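The Chair, the Bed and the Twice-Worn Shirt

Posted Tuesday, September 4, 2018 in Laundry & Closets

Every bedroom has a chair that hasn't been sat on in years. It was bought for reading. It now holds a pair of jeans, the good sweater, a belt that belongs to neither, and a shirt too clean for the hamper and too worn for the drawer. When the chair fills up, things migrate to the bed, and at bedtime they migrate back. I moved the same cardigan that way for most of June.

The trouble is that most of us own furniture for two kinds of clothes, clean and dirty, while producing a third kind daily. What follows has worked in our house, on the days we did it.

Sort on the bed, right after you make it

A bare fitted sheet is a fine sorting table. Pull it tight before the top sheet goes on, tip out the contents of the chair, and deal with each thing once. Sniff the armpits, look at the cuffs and collar under a decent light, and decide. You can't go to bed until it's done, which is the only form of discipline I respond to.

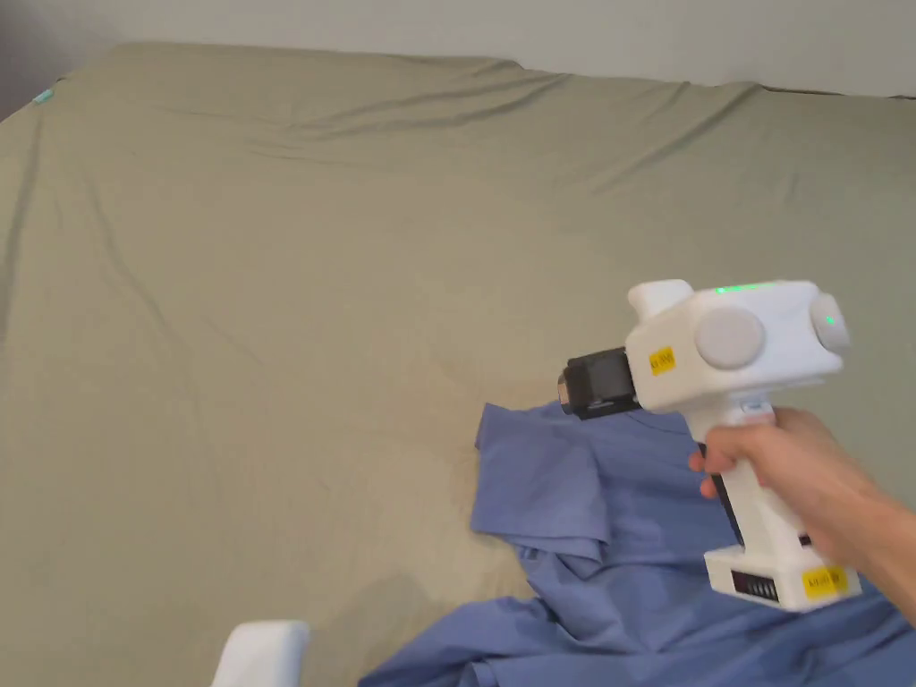 Photo: Timent Home Library

If the fitted sheet won't lie flat, check that you haven't got the short side on the long side. I have been making beds for decades and still get this wrong on the first try. Mark the bottom right corner with a few stitches in bright thread and always start there. Sheets that keep popping off are usually too shallow for the mattress, and no amount of swearing makes them deeper. Measure the mattress with the topper on it before you buy the next set.

What goes back in the wash and what doesn't

T-shirts, underwear and socks: one wear. Don't negotiate.
Button-down shirts over an undershirt: two wears, if the day was cool and the lunch was uneventful.
Jeans: when they look dirty or stand up by themselves.
Sweaters: air them overnight, brush them, wash when needed.
Anything worn near frying onions: hamper.

Somebody will tell you to put jeans in the freezer. I tried it. I had cold jeans that smelled like jeans, and no place for the peas.

Give the third kind a home

Hooks beat hangers for this. A hanger needs two hands and good intentions, and by 11 at night I have neither. We put up a Zutwood rail with wide wooden pegs on the wall behind the door, and it holds about what one person can reasonably be halfway through wearing. When the pegs are full, something has to be washed or put away. Screw it into studs, or use proper anchors. Ours came down the first week with a noise like a piano delivery, taking a fist-sized piece of plaster with it.

Knits shouldn't go on pegs at all. They grow a little horn at the shoulder and keep it. Fold them over a towel bar, or over the back of the chair, provided the chair back is smooth and wide and there's only the one sweater on it.
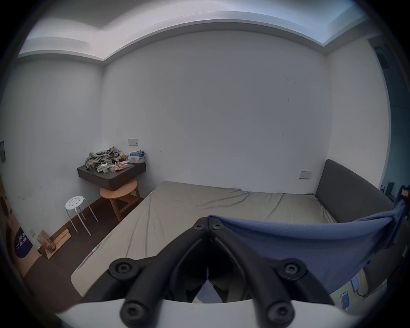

Damp things are a separate matter. A towel or a gym shirt bunched up overnight will smell like a pond by morning and will share that with its neighbors. Spread it out over a rack with air on both sides - a Joubert folding one costs $19 at our hardware store and slides behind the dresser - and leave the door open. If a smell has already moved in, soak the item for an hour in cool water with half a cup of white vinegar, rinse, and wash as usual. Never mix the vinegar with bleach.

Daron makes a cedar spray for closets that we like well enough. It makes clean clothes smell of cedar and dirty clothes smell of dirty clothes and cedar.

As for the chair, you could move it to another room. We did that last winter. It's in the hall now, under the coats.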